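Off-Site Catering Load-Out Checklist, with Comments
4 min read

Site: Brirncombe hall, evening buffet, 247 covers
Checked by: Mesfin Workneh
Countersigned: Kuo-hua Man

1. Hot boxes preheated before loading — PASS
Both Gaseo units at holding temperature when food went in. Door gasket on the second unit is worn at the hinge side. Replace before November.

2. Probe thermometer checked in ice water — PASS
Reading within tolerance. Spare probe has no cap. Order one.

3. Cold dishes held at or below 41°F — PASS WITH COMMENT
Potato salad read 40°F at loading. Move it to the lower shelf of the van next time.

4. Tubs and covers packed flat, nothing loose on top — PASS

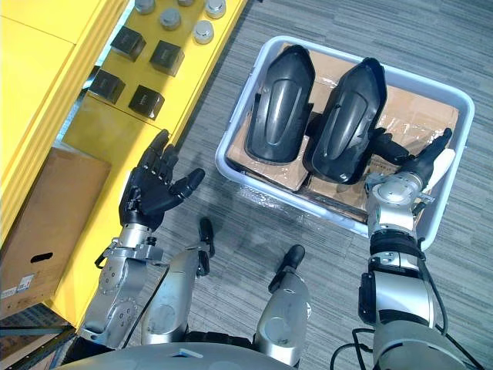 Tub with two black covers on flattened cardboard.

5. Allergen cards match the final menu — FAIL, CORRECTED
The sesame dressing was added after the cards were printed. Man-lok Yau reprinted the set at 3:40 p.m. and the old cards were thrown out. Menu changes after noon must go to the kitchen lead in writing.

6. Propane cylinders upright, strapped and capped — PASS

7. Chafing fuel counted and boxed apart from linens — PASS
Box label is hard to read. Relabel.

8. Extension cords free of cuts, plugs intact — PASS WITH COMMENT
One cord retired for a cracked plug. The Okavari coffee urn needs its own circuit at this venue. Do not share it with the plate warmer.

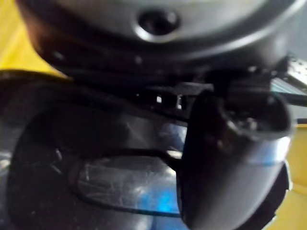 The hall's kitchen circuit tripped at the last event with both running, so the warmer goes on the outlet by the service door.

9. Hand-wash station stocked — PASS
Soap, towels, waste bin, 4 gallons of warm water. Refill point is the outside tap.

10. Floor route from van to service door clear — FAIL, OPEN
The ramp mat curls at the leading edge. Tape is a temporary fix only. Milan Desmet to quote for a heavier mat.

11. Fire extinguisher within reach of the cooking line — PASS
Tag in date, pin in place.

Open items: 10. Return a signed copy to the office before the van leaves.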